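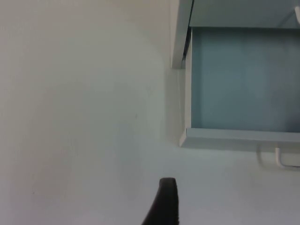 4장. 단체 계정에 회원 명부 등록하기

Giter는 소규모 비영리 단체의 회원 명부와 회비 내역을 관리하는 프로그램입니다. 이 장에서는 기존 명부를 옮기고 담당자 권한을 나누는 방법을 설명합니다. 단체 계정을 아직 만들지 않았다면 3장을 먼저 진행하십시오.

4.1 명부 가져오기

1. 관리자 계정으로 로그인한 뒤 [단체 설정] > [회원]을 엽니다.
2. [양식 내려받기]를 눌러 빈 명부 파일을 저장합니다.
3. 이름, 연락처, 가입 연월을 양식에 옮겨 적습니다. 열 제목은 바꾸지 마십시오.
4. [파일 올리기]에서 작성한 파일을 선택합니다.
5. 미리보기에서 오류로 표시된 행을 고치고 [등록]을 누릅니다.

참고: 회원이 919명인 명부를 등록하는 데 약 20분이 걸렸습니다. 등록 중에는 창을 닫지 마십시오.

주의: 같은 파일을 다시 올리면 회원이 중복 등록됩니다. 중복된 항목은 [회원] > [중복 정리]에서 합칠 수 있으나, 합친 뒤에는 되돌릴 수 없습니다.

4.2 담당자 권한 나누기

1. [단체 설정] > [권한]에서 [담당자 추가]를 누릅니다.
2. 담당자의 전자우편 주소를 입력하고 역할을 고릅니다. '열람'은 명부 조회만, '편집'은 수정과 삭제까지 가능합니다.
3. [초대 보내기]를 누릅니다. 상대방이 수락하면 상태가 '사용 중'으로 바뀝니다.

참고: '관리자' 역할은 두 명까지 지정할 수 있습니다. 임원이 바뀌면 새 관리자가 초대를 수락한 것을 확인한 다음 이전 관리자를 해제하십시오.

주의: 회원의 연락처는 개인정보입니다. 내려받은 명부 파일을 공용 컴퓨터에 남겨 두지 마십시오.

회비 항목 설정은 5장을 참조하십시오.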